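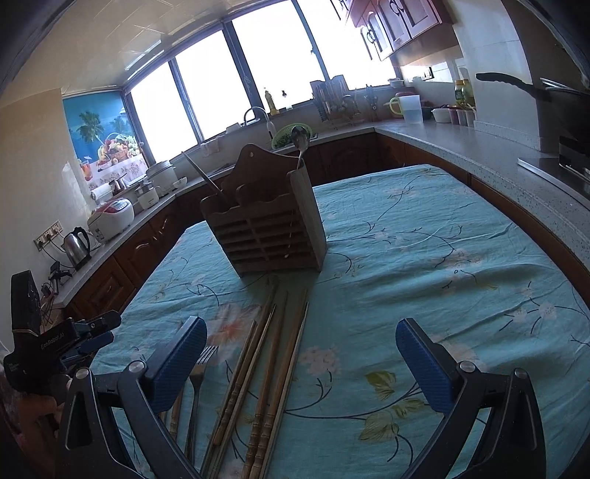

If a store goes bankrupt while it's holding my deposit, do I get my money back?
Sometimes you get part of it, and your odds go up a lot if you file a claim on time.

I've been answering that one more than any other since the Clundia furniture showroom in Stullcombe shut its doors, so I figured I'd give it a proper item instead of typing the same email over and over. Usual warning first: I'm a lawyer but I'm probably not your lawyer, and a newsletter can't know what's in your paperwork. Read this, then go dig out your receipt.

So let's say you put down $2,000 on a dining set. The store takes your money, tells you June delivery, and then files for bankruptcy before anything gets built. Your first instinct is that the $2,000 is still yours, because you never got the table. I get it! But in most cases the law looks at it differently. Once you handed it over it went into the store's regular bank account with everybody else's money, and what you have now is a claim. You're a creditor, same as the phone company and the people who printed the catalogs.

The good news is that you're a slightly better-placed creditor than the phone company. Federal bankruptcy law gives a priority to individuals who paid a deposit for goods or services meant for personal, family or household use and never received them. Priority means your group gets paid ahead of the ordinary unsecured crowd. There's a dollar cap on it per person, and the cap gets adjusted every few years, so look up the one that applies to the date the case was filed. Anything you paid above the cap isn't lost, it just drops back into the general pile with the rest.

Now the less good news. The bank usually comes first. If the store borrowed against its inventory and its accounts (and they nearly all do), the lender has a lien on that stuff and generally gets paid out of it before anybody with a priority claim sees a dime. Then come the costs of running the case, and some employee wages. I've seen files where deposit customers got every penny up to the cap and files where they got a very polite notice and nothing else. You can't tell which kind you're in during the first month, and I'd be careful of anybody who says they can.

Feng-yi Hsueh wrote in with a good follow-up. She paid in full, and her chairs were already sitting in the warehouse with her name on a tag. Does that make them hers? Maybe. It depends on whether the particular goods were set aside for her contract and what the contract says about when ownership passes, and there are special rules for buyers in her spot that vary somewhat from state to state. A tag helps. A tag plus a written confirmation with an item number helps a lot more. What she should not do is drive over there and load up her car. Once a case is filed there's an automatic stay, which stops people from grabbing things out of the bankruptcy estate, and "but they're my chairs" is an argument you make to the trustee in writing, before you have the chairs. She took that very well, considering.

What about paying by credit card? Do that dispute first, today if you can. A chargeback for goods that never arrived goes through your card issuer and you're not waiting in line with the other creditors. There are deadlines and they aren't generous, and a long promised delivery date can make the counting confusing, so call the number on the card and ask. Debit cards sometimes have something similar through the card network, but it's weaker. With a check or cash you're down to the claim form.

About that form. It's called a proof of claim, it's short, and there's no fee to file it. Desta Assefa in our office walked a caller through it last week while eating a sandwich. You need:

The debtor's exact legal name and the case number (both are on the notice, and the legal name may not be the name on the sign)
The amount you're owed as of the filing date
The box for priority claims, checked, on the line for deposits
A copy of the receipt, order form or card statement

People forget the box constantly. If you write $400 at the top and skip the priority section, you may be treated as a general unsecured creditor for the whole $400, and it's annoying to fix later. Also black out all but the last few digits of any account number before you attach anything, since claims are public.

Watch the deadline, which everyone calls the bar date. Sometimes the first notice tells you not to file a claim because there don't appear to be any assets, and then a second notice shows up months afterward saying there's money after all and here's your date. That second envelope looks like junk mail. Please open it. And if you've moved, send the court a change of address.

Zanele Cele asked about gift cards, and here I have to shrug a bit. Courts have disagreed on whether a gift card counts as a deposit. Some have said yes, it's money paid in for goods to come later, and others have read the wording more narrowly. If you're holding a $200 card I'd file and claim the priority, and let the trustee object if the trustee wants to. If the store is reorganizing and still open, check whether it has permission to honor cards, and then use it soon. I'd be shopping this afternoon.

One more thing, for next time. If a store wants a big deposit on a custom order, ask if they'll take a smaller one, and put it on a credit card. Ask whether the money goes in a separate account, and if they say it does, get that written on the order. Thandeka Potgieter told me she asked exactly this when she ordered from Ernari and the salesperson wrote it in by hand and initialed it. It isn't bulletproof but I'd much rather argue with it than without it.

I'll do warranties in the next issue, because I've got a stack of questions on what happens to those when the seller is gone but the manufacturer isn't. Send yours to me or to Silvia Hudec at the front desk, and tell us which state you're in.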